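Gevport's new paint rule promises cooler apartments, but the numbers are thin

Landlords in Gevport will have to repaint the inside walls of rental units in pale colors between tenants under a rule the city council passed in April, and the city says renters will spend less on lighting and cooling as a result. How much less is hard to pin down.

The rule covers buildings with four or more units. Owners must use a white, off-white or light gray on every wall in a main living space, with a limit on how dark the shade can be. Those who don't comply face a fine of $383 per unit. Tenants who want a dark color can still ask for one in writing, though the landlord doesn't have to say yes.

City hall points to a trial in the Layug district, where 561 apartments were repainted last year. A four-page summary says electric bills in those units fell over the summer. It doesn't say how much of that came from the paint. The same apartments got new window shades and LED bulbs during the same months, and last summer was a mild one.

"You change three things at once and then give the credit to the cheapest one," said Kenneth Buenaventura, who taught building science at a local trade college for many years and read the summary at a reporter's request. "Light walls bounce more light around. Fine. You might leave a lamp off for an extra hour. I don't see where the cooling comes from."
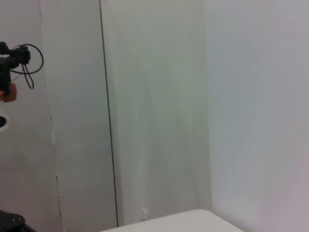
Council member Theano Fragkou, who wrote the rule, said the trial was never meant to be a lab study. She said residents in Layug told the city their rooms felt brighter and that several had stopped using overhead lights in the afternoon.

"People know what their own homes feel like," Fragkou said.

The summary includes comments from residents, all of them positive. Asked for the full set of responses, the city's housing office said they had not been compiled.

Then there is the matter of who pays. The office puts the cost of repainting a typical unit at $729. Arnel Salazar, who owns two small buildings near the rail yard, said his last quote was closer to $2,000 once patching and primer were included. He expects to raise rents to cover it, and the rule does nothing to stop him.

"They're calling it a savings for the tenant," Salazar said. "The tenant is going to see it on the first of the month."

Crescencio Ledesma of the Griter Street tenants' group supports the rule but said he would have put leaking windows first. His own living room was repainted in the Layug trial. He likes the color. His bill for July was a few dollars lower than the year before, he said, and he was away for part of that month.

Grirkier, the paint supplier that gave the city a discount for the trial, is also on the list of approved brands. The list has two names on it. The housing office said other suppliers are free to apply and that the discount played no part in its choice.

Fragkou said the council will look at the rule again after a year. The text of the rule doesn't call for a review, and no money has been set aside to collect bills from the repainted units.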